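Projects > Guest Rooms > Updates

We use cookies to remember your settings. Accept | Manage

April update for Berenice

Hi Berenice! You asked for the short version, so I'll try, but you know me. The guesthouse at Ridura is coming along and we've spent 2,000 of your grant so far, nearly all of it on the roof and the plumbing. Damián Aguirre found us a plumber from Solís who could start at 7 in the morning, and the upstairs bathroom finally drains properly (I did a little dance).

Bedrooms are next on my list. I'm leaning toward dark bedding and a dark brown nightstand in each one - they hide a lot of wear, and guests do love to eat in bed.

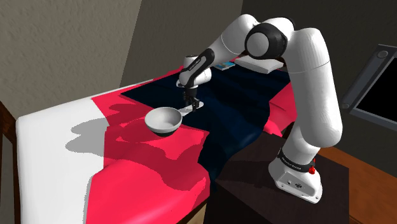

Paint and colour

Teodoro wanted cream everywhere. I held out for something moodier, and we've got two test patches up in the back hall while we argue. The tins came to 228, a bit over what I'd told you, so I've taken it out of the curtain money.
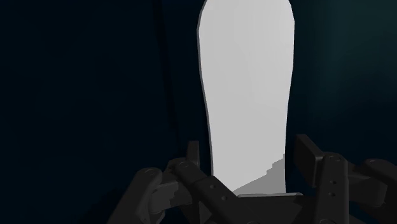
The paint argument is nearly settled, I think. Rawan has offered to cast the deciding vote once she's back from Tumach. My pick is a deep navy, almost black, with the trim in a pale grey like the tall piece standing against the dark there. It'd look gorgeous by lamplight!

Still to come: 55 metres of skirting board, the front step, and a quote for the heater. I'll send the receipts with the next update.

Shares: 7 | Comments: 2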